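Handheld gripper sessions: the revised bench rules

Thursday, July 19, 2018

The bench rules for handheld gripper work have been rewritten and apply to both sites, Billness and Stitdale, from the start of next week. The old sheet dated from January and was put together when we had one tool and a handful of tasks. It said very little about racks and stands, and most of the questions that came in this spring were about exactly those. The new sheet is two pages. What follows is the short version.

Start with the table. The white top should be clear inside the working area before the first take, and the stand goes down with its ring base flat on the surface. If you can rock it with one finger, move it. Check both finger pads before you pick the tool up, and check them again after every 20 takes. Pads that have started to peel at a corner get replaced the same day. 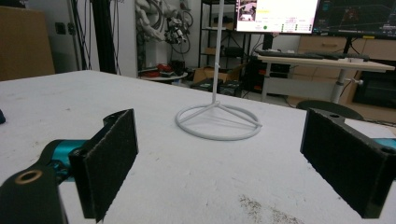 Opening width matters more than people expect. Begin each take with the fingers fully open and hold still for a moment before you move in. Takes that start with the fingers half closed have been the largest single cause of rejects at Stitdale – 68 in the last batch alone, all of which had to be done again.

The section on straps and other soft items is new. Grip the fabric near the fold, keep clear of any tab or label, and come up to the hook slowly. Don't push the rack to make it turn toward you. If the arm you want is on the far side, stop the take, turn the rack by hand and start over. A strap that slips out of the pads is still a valid take as long as you leave it where it lands and mark it as a drop in the log. 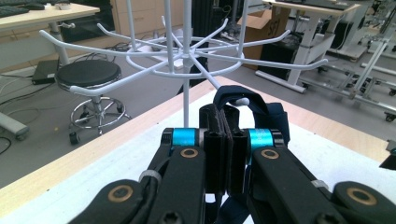 Joints come next. Bushings and zip ties on the linkage arms are to be looked over at the start of each shift, and a loose tie counts as a fault even if the tool seems to run fine. Write it in the Suvedik log under the tool number. Please don't swap parts between tools without a note, as we lost most of a day to that in Billness.

Session length is now capped at 60 minutes, with a proper break after. The old limit was never written down, and people were working to different ones. Anyone recording for the Tu task set should plan on around 50 takes per session and stop there, even with time left over.

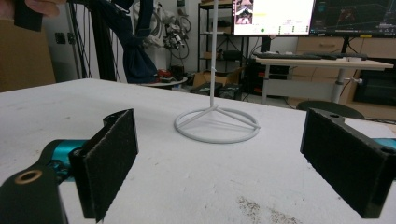 By Vasco Arruda, Bench Practice

Two points are still open. The first is how to treat a second person near the bench during a take. For now the rule is that helpers keep their hands out of the working area until the operator calls the end of the take, and that any hand that does come close is noted in the log. The second is screens. Some of you have asked for monitors behind the bench to be switched off, others need them to follow the recording. Leave them on until the next revision.

Printed copies will be at both benches by Monday. Please take down the old sheet when you put up the new one, and send corrections to me before the end of the month.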